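Section 3. Setting up the sorting box and doing the first sort

Applies to: Rolten divided box, small size, with loose partitions
Revised May 13, 2026 by Defne Türkmen for the Gallside card library

The leaflet packed with the box says it "sorts any collection in one sitting." Treat that as advertising. The box holds cards upright in groups and does nothing else. Our first run through the Duman set, 484 cards, took two sittings and part of a third, and a good share of that went on arguing over what counted as a duplicate.

What you need

The box and its partitions
The loose cards, sleeved or unsleeved (don't mix the two)
A table deep enough for a pile behind the box
The checklist, on a laptop or on paper

3.1 Putting the box together

1. Fold the base flat and press along each crease before you stand the walls up. The leaflet skips this. Walls put up without it lean inward.

2. Slot the long partition in first, then the short ones. They will go in the other way round, and then the last one won't seat.

3. Run a finger along the bottom of every partition. A card that slides under one ends up in the wrong group, and you won't find it until the final check.

4. Leave the top open. The lid is sold separately and we have yet to see what it's for during sorting.

Note: The leaflet gives the capacity as 640 cards. Ours was tight at 484 with sleeves on. Perhaps 640 is possible with bare cards and a lot of pushing, but we would not try it with anything you want to keep flat.

3.2 Laying out the table

5. Put the box near the middle of the table with the loose pile behind it.

6. If you are using two tables pushed together, keep the cards on one side of the join. Thin cards stand on edge in a gap and can drop through.

7. Raise the laptop on a stand off to one side. Keep its cable away from the pile. A loop of cable will drag cards along with it when somebody moves the laptop.

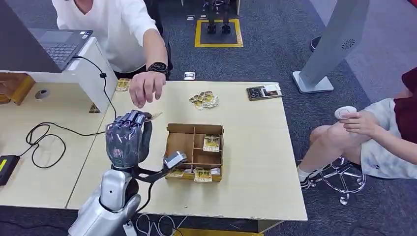
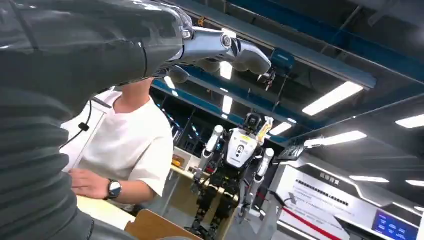
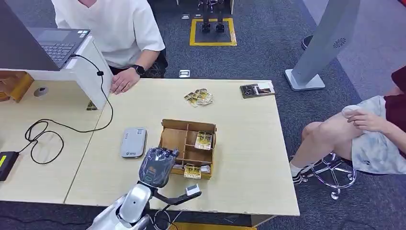 First and third pictures: divided box on the table, loose pile farther back, laptop on its stand to the left.

Reading time: 4 minutes

3.3 First sort

8. Decide on the groups before you touch the pile, and write them down. "We'll see what turns up" was tried in September and had to be undone.

9. Place one card upright in each compartment as a marker, front side toward you. Paper labels are suggested in the leaflet. Ours curled and fell in among the cards.

10. Take cards from the near edge of the pile. Don't square the pile up first. It looks tidier and saves no time that we could measure.

11. Set each card upright in its compartment. If you can't place a card, lay it flat well away from the box, where it won't be mistaken for part of the pile.

12. Cards resting on the front edge of the box count as unsorted, whatever the person who put them there tells you. Clear the edge before any break.

Caution: Do not lift the box by a partition. The partitions are held in by friction alone, despite the word "locking" on the packaging.

Caution: Keep drinks off both tables, including the one with the laptop on it.

3.4 Checking the result

13. Read each compartment against the checklist, starting with the fullest. One person reads out and a second person looks. Doing both jobs yourself is how we came to list card 253 twice.

14. Go back to the cards you laid flat. Most of them will belong to a group you already have. If more than a few are left over, your groups are probably wrong, and it's better to change them at this stage.

15. Look under the box, under the laptop stand and along the join between the tables.

16. Mark the set as checked only after step 15.

3.5 Common problems

A compartment leans. Too few cards in it. Move the partition in by one slot. Folded paper works as a filler if there is no slot to spare.

Cards won't stand. Usually a mix of sleeved and bare cards. The leaflet blames humidity. We have our doubts.

The checklist and the box disagree. Believe the box. The Zotby checklist for this set has at least two misprints that we know of, and the seller has so far answered neither of our messages about them.

The pile is not getting smaller. Stop and look at whether two people are working to different groups. Go back to step 8.

Continue with Section 4, Storing the box between sessions.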